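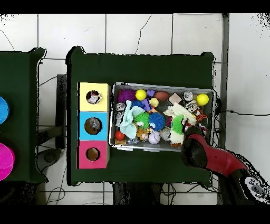

Rasetti, the returns company, says the sorting arms it is trialing at its Drekoren warehouse will take the dullest job off its workers' hands. The people who do that job would like to hear more about the second half of the sentence. On the practice table the task looks simple enough: a red arm, a gray bin jammed with balls, soda cans and plush toys, and three boxes with a round hole in each. On the warehouse floor it is 1,682 returned items on a busy Saturday, many of them tangled together.

The company told staff in November that 5 arms would go in by spring, running software from a supplier called Clalis. Sorters would become "cell attendants," each watching 3 machines. The pay grade for that title has not been set.

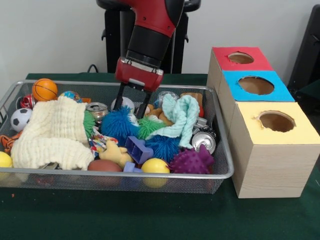 Normunds Luik, who has sorted returns for Rasetti since the site opened, wants to know who gets blamed when an item lands in the wrong box. "Right now it's my initials on the sheet," he said. "If the arm does it, is it still my initials?"

Site manager Aurel Gavrilă said no jobs would be cut "as a direct result" of the trial – a phrase that leaves some room. He would not say how many of the 100 sorting positions will be refilled when people leave, or what error rate Clalis has promised. Staff meet with him again on Saturday.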